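The Matching Set Has Had Its Day. Or So We're Told

Every few years somebody in the homewares trade decides that we should stop buying dinner sets and start "collecting". The latest push comes with its own vocabulary. Bowls are now curated. Tables are layered. A cupboard full of odds and ends, the kind my grandmother would have apologised for, is a look, and Drimari will sell it to you in a box of 3 for $175.

I have my doubts. The whole charm of a mismatched shelf is that it took years and cost next to nothing. A bowl came from an aunt, another from a church sale, a third was left behind by a flatmate who still hasn't asked for it back. Once a shop has chosen the mismatch for you, what you own is a matching set with worse stacking.

And stacking matters, whatever the catalogues say. Goodall's new range has five rim shapes and I couldn't get any two of them to sit together without a wobble. Grosix at least prints the diameters on the label, though in grey type on a grey sticker. 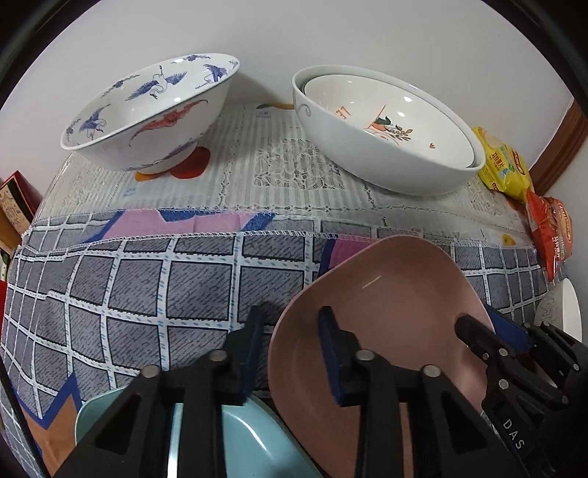 My own test of a bowl is dull. Does it fit inside something else? Can you see the pattern when it's half full of soup? A wide, flared bowl with blue-violet cranes painted on the inside passes the second and makes a fair mess of the first. It takes up the room of three plain ones. I'd still keep it, because cranes at the bottom of your noodles are a decent reason to finish them. A thick-rimmed white bowl with a smaller one tucked inside is the better tenant, and nobody will ever write a catalogue about it.

Then there's the cloth. The stylists want bare timber or raw linen, and they're very firm on this. I've yet to hear a good argument against a white lace-patterned cover with fruit printed on it. It's cheerful, it hides the toast crumbs, and it makes no claim to having been found in a barn. Put patterned china on top and you have the clash that Plusport now calls "joyful contrast" and charges extra for.

Plusport's floor display, when I saw it on a Thursday, had more than 600 pieces on it, all arranged to look as if they'd wandered in by accident. Several had been glued down.

If you want the look, buy one bowl you like. Use it until it chips. Buy another when you need one - second-hand if you can, and take a bowl from home along to see what nests.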